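Ticket 629
Subject: Sourdough starter log app drops feedings after sync
Product: Zululano (recipe and fermentation tracker)
Opened by: Musa Nnaji
Status: Solved
Priority: Normal

Hi team! First off, I love this thing. I've kept my starter notes in Zululano since the spring and it's the only tracker I've stuck with (I have a drawer full of half-used notebooks to prove it). But I've hit a weird one, and I've spent a couple of evenings poking at it, so I hope the notes below save you some time.

What happens: I log a feeding on my phone in the morning, with flour weight, water weight and the jar temperature. It shows up fine. Later I open the same starter on my tablet, add a note, and when I go back to the phone the morning feeding is gone. The note is there. The graph closes up the gap as if I'd skipped a day, and then the reminder nags me to feed a jar I already fed!

What I expected: both entries, in order.

Setup:
Phone: Renik, system up to date
Tablet: older Leitner, system as new as it will go
Both signed in to the same account, both on the home network
Starters in the account: 2 (one rye, one white)
Feedings on the rye starter before this began: 70

Things I tried, in order:

Signed out and back in on the tablet. No change, lost another feeding the next morning.

Turned off battery saver on the phone. I had high hopes for this one. No change.

Deleted the tablet app and installed it again. All the old feedings came back down perfectly, including some from last winter that I typed in by hand, which was a nice surprise. The new one still vanished as soon as I added a note.

Only used the phone for three days. Not one feeding lost. So it needs both devices to go wrong.

Tried the white starter. Works fine on both! Same account, same devices, same kitchen. This is the part that got me really interested.
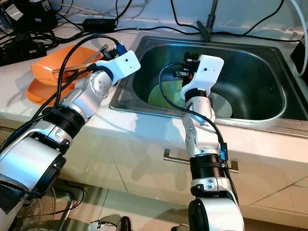 The one difference I can find between the two starters is that the rye one has a custom schedule. I set it to every 18 hours back in July when the kitchen got warm and the jar was racing ahead of me. The white one is on the plain daily schedule. So this evening I switched the rye to daily, logged a feeding on the phone, added a note on the tablet, and everything stayed put. Switched it back to custom, did the same again, and the feeding disappeared. I can make it happen every single time now, which I hope is good news for you.

Happy to send my export file or test anything you like. I bake most mornings, so I'm up early.

Musa

Reply from Support, 9:40 a.m.

Hi Musa,

What a great write-up, thank you! The custom schedule was the clue we needed. Could you check one thing for us? On each device, open Settings, then Region, and tell us what it says next to Time Zone. Please don't change anything yet.

And yes please to the export file. Use Share, then Full Export, and attach it here.

Reply from Musa, 12:15 p.m.

Export attached. Phone says Automatic. Tablet says Manual, and it's one hour behind! I must have set that on a trip and never put it back. The clock on the tablet's home screen looks right, so I had no idea the app kept its own.

Reply from Support, 3:05 p.m.

We've got it, and we can repeat it on our side with your file. With a custom schedule, the app sorts feedings into slots and works out each slot from the device's own time zone. Your tablet puts the slot edges an hour away from where the phone puts them, so when you save a note it rebuilds the list and treats the morning feeding as a duplicate. Daily schedules skip that step, and your white starter was safe.

For now: set the tablet to Automatic, close the app fully, open it again, and pull down on the starter page to refresh. The missing feedings are hidden and still stored. Go to History, choose Show Merged, and tap Restore on each one.

The proper fix will be in the next Sornach sync update, which all our apps share. It will use a single time zone for the whole account.

Reply from Musa, 6:50 p.m.

They're all back!! Every feeding, with the temperatures too. I logged one on the phone, added three notes on the tablet and a photo of the rise for good measure, and nothing moved. The rye graph is one long line again and I can finally see how much faster it peaks with the warmer water.

One small wish while I'm here: Show Merged is a lifesaver, but I'd never have found it under History. A little message when the app merges something would be wonderful.

Thanks so much for the quick help. There's a rye loaf proofing for tomorrow and I'm off to log it.

Reply from Support, 7:10 p.m.

So glad to hear it! We've passed your merge message idea to the app team as a feature request and linked it to this ticket. Marking as solved. If a feeding goes missing again, reply here and the ticket will reopen.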